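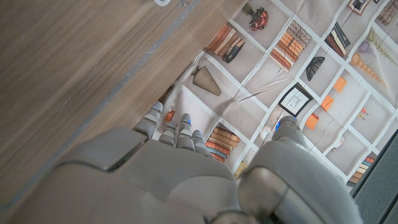 Session 6: Reading a Startup Funding Announcement

Handout, 4/24/26

Read the Wadix announcement before class. Bring a marked-up copy.

Background

Wadix sells document-sorting software to mid-size insurers and freight companies. It closed a seed round two years ago and has now announced a Series A led by Kobzar. The release gives 1,447 paying customers, up from 967 a year earlier. It gives no revenue figure.

Terms to know

Lead investor: the firm that negotiates the price and terms of the round. Others usually sign on to the same terms.
Post-money valuation: the value of the company with the new cash included.
Dilution: the drop in each existing holder's percentage when new shares are issued.
Runway: cash on hand divided by monthly net spending.

What the release leaves out

The valuation is missing. So is churn. A customer count can rise while the average contract shrinks, and Wadix opened a low-cost plan last May. We don't know how many of the 1,447 are on it.

Compare Jemton, covered in Session 4. Its release claimed 2,738 customers, and a later filing showed that 700 of them were on free trials.
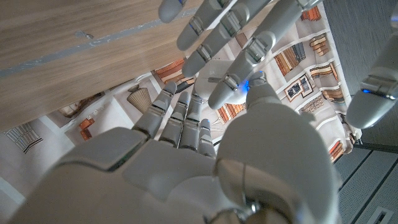
Pratanance raised an objection to this comparison in its newsletter, saying that trial users at Jemton converted at a high rate and that leaving them out would have understated demand. Read that piece too. Conversion rates are not given in the filing, so the claim can't be checked from public documents.

For next time

Write one page on what you would ask Wadix before investing. Use at least two of the terms listed in this handout. Slides for Session 7 will be posted with the cap table worksheet.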